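July 8, 2024

I finally pulled out the craft stuff for the August fair in Celtirdale – 22 little kits to put together, and I'm so behind!

## The cloth

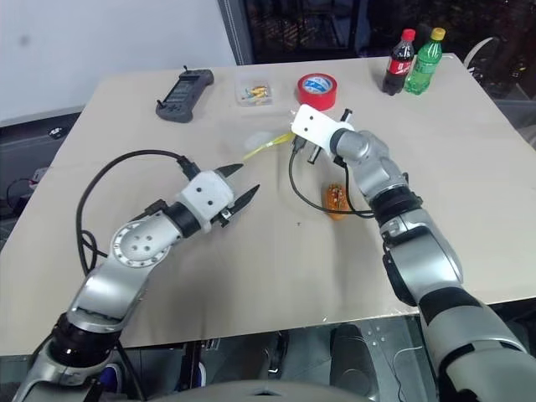 ## Yellow, yellow, yellow

Plain beige is my favorite thing to sort on, because even one thin bit of yellow shows up. Clear plastic and red tape, too (I go through so much tape!).
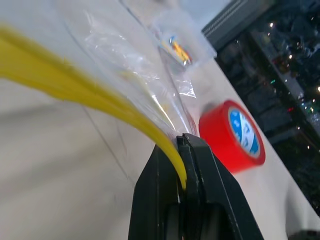

Next up are the tags, and then I still need a box big enough to hold all 22.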